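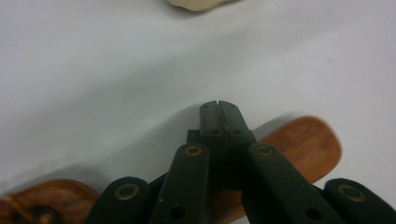

Long wooden utensil on the white tabletop, main kitchen.

Kneath Hall Kitchen Group
Minutes of meeting held 4/27/22, 6:30 p.m., back room

Present: Nazanin Nouri (chair), Lowri Gronow, Emlyn Pritchard, Nuwan Mondal (minutes)
Apologies: Banafsheh Ghorbani

1. Minutes of last meeting
Agreed, with one correction. The drawer liners were bought by Emlyn, not Lowri. He has been paid back.

2. Wooden utensils
Lowri has gone through the long drawer and the two crocks by the stove. She put the split spoons and the scorched spatulas in a box under the sink. Nazanin asked that the box stay there until Banafsheh has looked through it, as some of the pieces came from her mother's house.

The long-handled ones do not fit the drawer with the divider in place. Emlyn offered to move the divider back. Nuwan preferred a rail on the wall - he has seen one from Plova that would fit between the window and the shelf. Agreed to try the divider first.

Discussion on oiling. Lowri uses mineral oil at home and lets it soak in overnight. Emlyn thought once a season was enough. Agreed that wooden items are washed by hand, dried with a towel and stood upright. They are not to go in the dishwasher. Lowri will write a card for the inside of the cabinet door.

3. Tabletop
The new top has been in use since the start of the month. Turmeric came off with baking soda. Nobody is to cut directly on it, and hot pans go on the cork mats. Nazanin has asked Ronari whether the edge can be resealed under the warranty and is waiting to hear.

4. Money
Balance is $295 after the tabletop payment. Agreed to spend up to $100 on cutting boards and dish towels. Emlyn wanted the boards color-coded. Lowri did not. Left to whoever does the buying, who is Nuwan.

5. Soup lunch
Moved to June so that it does not clash with the plant sale. Menu to be lentil soup and one other, to be settled by email. Banafsheh sent word that she can lend two ladles and a large pot.

6. Any other business
The key to the pantry sticks. Emlyn will bring graphite.
The Mivby kettle is leaking at the base and should not be used.

Actions
Emlyn - divider, graphite
Lowri - card for cabinet door
Nuwan - boards and towels
Nazanin - chase Ronari, replace kettle

Meeting closed at 7:40 p.m. Next meeting to be set by email.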